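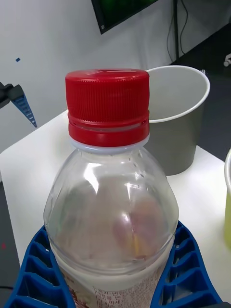 Clear bottle, red screw cap.

1/ A thread on water hardness, and why the number on your town's water report rarely matches the scale in your kettle. I live in Vildale. Our last report listed total hardness at 434 mg/L as calcium carbonate. That is very hard water by any chart in use.

2/ Total hardness is calcium plus magnesium, both converted to an equivalent weight of calcium carbonate. The conversion lets you add the two together. It also hides the split between them, and the split affects what you see on a heating element.

3/ The part that forms scale on heating is carbonate hardness, the old "temporary" hardness. Heat drives off carbon dioxide, bicarbonate becomes carbonate, calcium carbonate drops out. Calcium sulfate mostly stays dissolved at kettle temperatures.

4/ So look for alkalinity on the report. If alkalinity is lower than total hardness, the carbonate part is equal to the alkalinity. If it is higher, all of the hardness is carbonate. Vildale prints alkalinity on page 5, in a footnote.

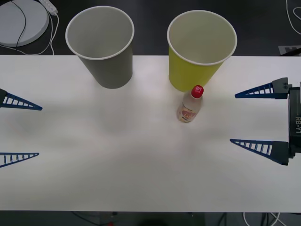

5/ Sampling at home

Run the cold tap for 2 minutes. Rinse the container with the same water, fill it to the top, cap it. Leave no air gap if you also want pH, which drifts as carbon dioxide escapes. Do not sample downstream of a softener unless you are testing the softener.

6/ Drop kits are better than strips. A strip gives you a color band. A titration kit gives you a count of drops to the endpoint, and you multiply by the factor on the label. I use the Kedau kit. The endpoint goes from red to blue with a purple stage in between. Stop at blue.
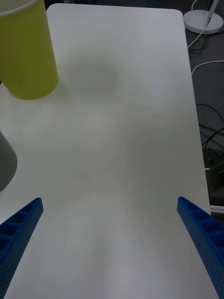

7/ Hardness also changes how tea looks. Calcium helps form the film on the surface, and high alkalinity darkens the brew. If you want to compare waters by eye, brew them the same way and set them on a plain white surface like this tabletop. Skip cups in a strong color, though. A yellow-green one like that will throw off your reading of anything pale. Use white cups, or glass.

8/ Softeners swap calcium and magnesium for sodium. Alkalinity is unchanged, so softened water still brews dark tea. The Lorkuvell unit in my basement regenerates every 3,000 liters, on a meter. Timer models regenerate whether you used the water or not.

9/ Next on Friday: chloride, and why the Ko valley wells read higher in June.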